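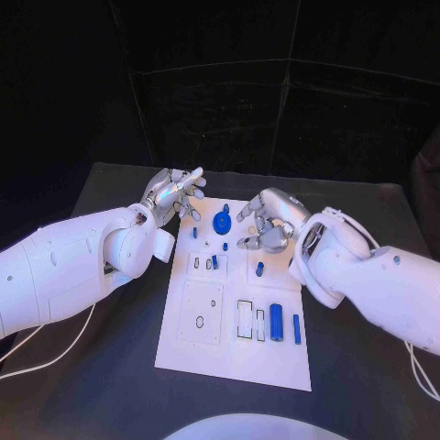 Dear friends at the Tsoukalas Fund,

Krisztina Erdős asked me for two pages on how the Drenska church plant is coming along, so pour yourself a coffee and I'll try to keep it short!

When I last wrote, in December, we were still meeting in the Papadakis living room, with the kids on the stairs and Chrysoula passing cookies over everybody's heads. Since then we've moved into the old school hall on Mill Road, and I can't tell you how good it feels to have a door that closes between the toddlers and the sermon. Our biggest Sunday so far brought in 101 people (a baptism, so lots of cousins), and a normal week is 40 grown-ups and 27 children.

Your grant paid for the first half-year of rent, the hymnals and most of Cor Timmermans's travel. Cor drives over from Arton twice a month to teach our small group leaders, and he's a gem. We're halfway through Acts with him and nobody wants to stop. The heating bill came in higher than I'd budgeted, so I moved money over from the printing line to cover it. The full breakdown is on the sheet I mailed to Krisztina.

The youth evening has been slower going. We started with a good crowd, then exams hit, and some nights it was just Tin-yau Mak, three boys and a guitar. Tin-yau wants to try a shared supper first and a shorter talk, and I've told him to go ahead.
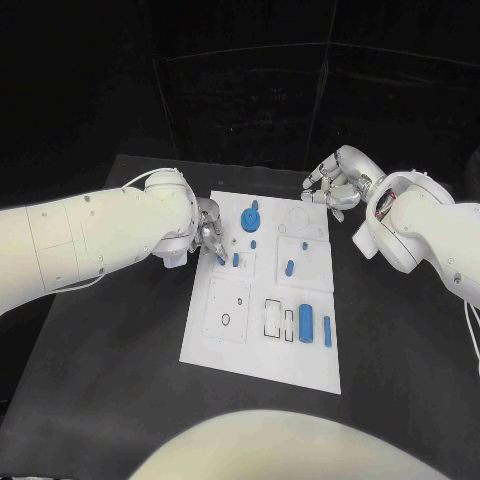

Will we need the same amount for the second year?

We're asking for less, 33 percent less to be exact, as the weekly offering now covers the hall rent and leaves only Cor's travel and the children's materials.

Next up is the Easter breakfast, and then a membership class that Makis Raptis and I will teach together. Please pray for Makis, whose mother is in the hospital again. And if any of you can get over here for a Sunday, we'd love to feed you!

With thanks from all of us in Drenska

March 20, 2022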